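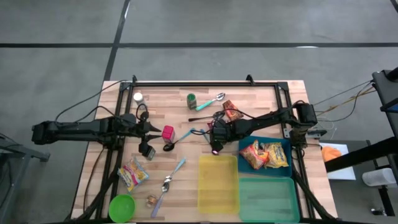 Mesa de trabajo con dos brazos robóticos negros, uno frente al otro.

Fui a la jornada de puertas abiertas de Drurkau con la carta de admisión de mi hija en el bolso y pocas ganas de dejarme convencer. El centro vende un grado en contabilidad y finanzas de 4 cursos, y el folleto promete «salidas en todos los sectores». Eso lo he leído ya en tres folletos distintos.

La charla de bienvenida la dio Karlijn Segers, coordinadora del grado. Habla bien y contesta rápido, quizá demasiado. Según ella, el 100 por cien de los alumnos hace prácticas en empresa. Pregunté cuántos se quedan después en esa empresa y me remitió a la memoria anual, que sale en noviembre. O sea, después de cerrar la matrícula.

Luego vino una clase de muestra con Higinio Cervantes, profesor de costes. Fue lo mejor de la mañana. Puso en la pizarra el caso de Trikotico, un taller de punto que repartía los gastos generales a ojo, y nos hizo rehacer el reparto por secciones. Una madre de la segunda fila discutió el criterio de la electricidad y él le dio la razón – no es frecuente ver eso en un profesor con público delante. Pregunté si esa asignatura la lleva él en primero. No, la da en tercero. En primero hay grupos de 40 y el profesorado está «por confirmar».

El servicio de tutorías merece párrafo aparte. Se llama Osagie y lo presentan como apoyo personalizado para los trabajos de auditoría y fiscalidad. Son 376 euros por curso, fuera de la matrícula, dato que figura en la última página del dosier. Naveed Gondal, alumno de segundo, me contó que a él le sirvió para consolidación de cuentas y para poco más. Le agradecí la franqueza, llevaba puesta la camiseta del centro.

La biblioteca cierra a las ocho, también en exámenes. Los manuales de normativa que hojeé eran de ediciones anteriores y en el mostrador me dijeron que todo lo actual está en línea. Puede ser. Pedí una clave de invitada para comprobarlo y no las dan.

Nos falta ver el campus de Clullville, que es más caro y queda peor comunicado. Mi hija salió encantada con la clase de Cervantes. Yo he escrito a secretaría para pedir la lista de profesores de primero y sigo esperando respuesta.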